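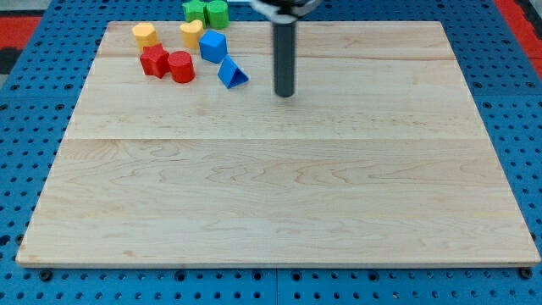
Early Childhood Materials and Environments
Unit 4 handout: Shape-sorter blocks on the work board

Prepared by Kausar Ansari, with revisions by Quentin Pruvost
Gotovville campus, Room 60

Purpose of the unit

This unit deals with the selection, presentation and care of shape-sorting materials for children in the toddler and early preschool rooms. Students are expected to have read the Unit 3 notes on open-ended materials before class. The practical portion is completed in pairs at the work tables, and the written portion is submitted through the course page.

By the end of the unit, students should be able to set out a sorting activity on a defined work surface, describe a child's grouping without correcting it, and complete the materials record used at our placement centres.

4.1 Terms used in this unit

Shape sorter: a set of solid blocks together with a container or lid whose openings correspond to the blocks. In this unit the blocks are frequently used without the container.

Prism: a solid with two matching end faces joined by straight sides. A heart-shaped block and a star-shaped block are both prisms in this sense. Students often call these "flat shapes" in their observation notes. Please use the correct term, as the distinction between a face and a solid is assessed in the written portion.

Cylinder: a solid with two circular end faces. A short cylinder stood upright shows the child a circle from above and something closer to a rectangle from the side. This is a useful point of conversation with children over three.

Work board: a flat, portable surface that marks the limits of an activity. The boards used on this campus are wooden and are placed on top of the table.

Attribute: any property by which objects may be grouped. Colour and shape are the two attributes considered here. Size is taken up in Unit 5.

4.2 Why a board is used

A table is a shared surface, and young children do not readily distinguish between the part that is theirs and the part that belongs to the next activity. A board gives the activity an edge. In the placement observations collected for this course, children returned to an interrupted activity more readily when it had been left on a board that could be lifted to one side.

Tabletops with holes or strong patterns are a particular consideration. On a perforated top, small parts may catch in the openings, and a child may become interested in the holes instead of the blocks. Neither is a fault in the child's play. However, if the intention of the session is sorting, a plain surface should be laid over the top first.

Pale wood is preferred on this campus. Saturated colours such as red, blue, green and yellow are easily distinguished against it, and the grain does not compete with the outline of a block. Painted boards are acceptable for other activities but should not be chosen in a colour that matches any of the blocks in the set.

Boards made up of joined planks should be checked along the seams before each session. Run a fingertip lightly along each join. A board with a raised seam or splinter is to be taken out of use and reported. Knots and natural marks in the wood are not defects, provided the surface is smooth.

4.3 Setting out

Students should follow the procedure below in the practical portion.

Wipe the board and let it dry fully.
Place the board flat, with a long edge facing the child.
Place the blocks as a loose group toward the far side of the board. Do not arrange them by colour or by shape.
Leave the middle and near areas of the board clear.
Stand each prism on end where it is stable, with the shaped face upward.
Sit beside the child, at the child's level, and wait.

The clear area is the most important part of the arrangement. A board covered with blocks from edge to edge leaves the child nowhere to move them to, and the first action is then likely to be sweeping several of them onto the floor. A child who is presented with a group and an open area will generally begin by bringing one block forward.

Blocks placed at the far edge are easily pushed over it. Draw them in before the child is seated.

For a first session, a small set with two blocks in each colour is sufficient. Pairs allow a child to find "the other one" without the adult introducing a counting task. When the two blocks of a colour differ in shape, as a yellow cylinder and a yellow heart do, the child must set shape aside in order to match them. Some children will decline to do so and will maintain that the two do not belong together. This is a reasonable position and should be recorded as the child states it.

4.4 Observing and recording

The observation sheet has space for 2 entries per session. Record what the child does, then what the child says, using the child's own words. Leave interpretation for the reflection section.

Acceptable entry: "Moved the red block to the near edge. Placed the blue block beside it. Said, 'These ones are friends.'"

Entry requiring revision: "Sorted incorrectly by colour."

The second entry assumes that the adult's grouping was the intended one. Soon-im Ok's placement notes, available on the course page, include several sequences in which a grouping that seemed arbitrary was later explained by the child. Students should read at least one full sequence before the practical.

4.5 Care and storage

Plastic blocks are washed in warm soapy water, rinsed, and air-dried on a rack. Each block is then inspected for cracks, with attention to the points and narrow parts of the more complex shapes. Wooden boards are wiped with a damp cloth only. They are not to be soaked or left standing in water.

Sets are stored in the labelled bins on the Lindgren shelving. A set with a missing block may remain in use, but the materials record must be amended on the same day.

4.6 Written portion

Submit a response of roughly 600 words on one of the following topics.

Discuss the effect of the work surface on a sorting activity you have observed.

Compare a child's grouping by colour with the same child's grouping by shape, drawing on your observation sheets.

Evaluate the setting-out procedure in section 4.3 for a child with limited reach or grip, and propose any changes you consider necessary.

Responses should refer to at least one reading from the unit list. Requests for an extension are directed to Seung-woo Moon before the due date. Students completing their placement at the Dustmont centre in June should use the centre's own recording form in place of the campus sheet and attach a blank copy to their submission.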